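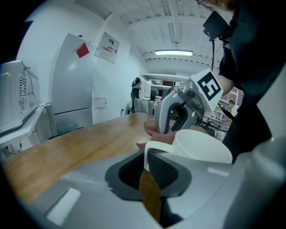

Vinegar, according to one reader in Derndale, is the only thing that ever shifted the brown ring from the bottom of a tea mug, and everything else is for people with time on their hands. Vinegar does work on limescale. A tea stain is mostly tannin, though, and tannin has sat through stronger insults than vinegar.

How to get tea stains out of a mug

What you need: bicarbonate of soda, a damp cloth, warm water and the willingness to stand at a sink.

1. Rinse the mug and tip the water out. Leave the inside damp.

2. Put in 2 teaspoons of bicarbonate and enough water to make a paste. If it pours, add more powder.

3. Rub it round with the cloth. Press harder at the bottom, where the stain has been paying rent for years.

4. Leave it for ten minutes. Make tea in a different mug and try not to see the irony.

5. Rub again, rinse well and dry.

If a shadow remains, soak the mug overnight in warm water with a denture tablet. You needn't own dentures. Wash it properly with soap before drinking from it.

Go easy on gold rims and painted patterns, which come off far more willingly than tea does. Wire wool is out altogether: it scratches the glaze, and the next stain moves into the scratches.

Grey marks that look like pencil are from teaspoons. Those need a mild cream cleaner, and a gentler stir.

Last updated September 6, 2024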